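Filed under: Home & Garage > Storage > How-To

How to Sort a Junk Pile Without Buying a "System"

Every organizing site wants to sell you something first. Bulinier has a labeled starter set with 54 pieces, and I have yet to meet a cluttered garage that was short on pieces. You need one big container, a table and 20 minutes. Skip the color codes.

Start with a single pile. Don't do the whole garage, whatever Natália Figueiredo's weekend plan says. I tried her plan in May and ended up with the same mess spread over a larger floor.

Dump the pile on the table and pick up one thing at a time. If you know what it is and used it this year, it goes back where you use it. If you have to think, it goes in the bin. Broken things go straight in the trash - no repair box, you won't repair them.
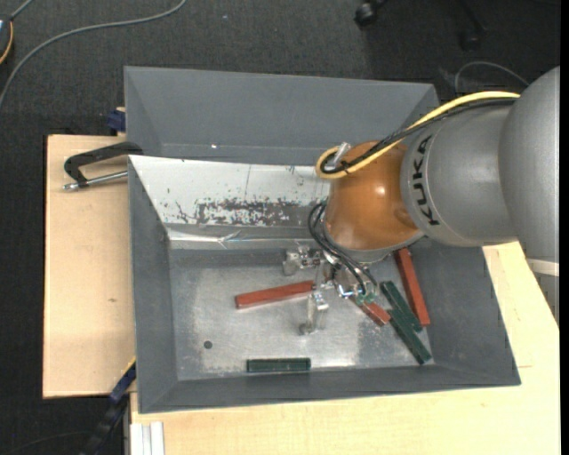

Size matters more than the label on the lid. The popular advice is lots of small boxes, which I don't buy, as small boxes just hide things in more places. Get one large bin and put it up at table height. A gray one with sloping sides like this is the shape I'd look for. Straight-sided totes are fine too, if you already own them.

Leave the bin out for a month. Anything you pull from it gets a real spot. Then go through what's left and be hard on it. Some guides tell you to photograph each item before it leaves - I've never looked at such a photo twice.

Wustero sells a scanner app for all this. Try a marker and masking tape first.

3,098 views | 100 shares | Leave a comment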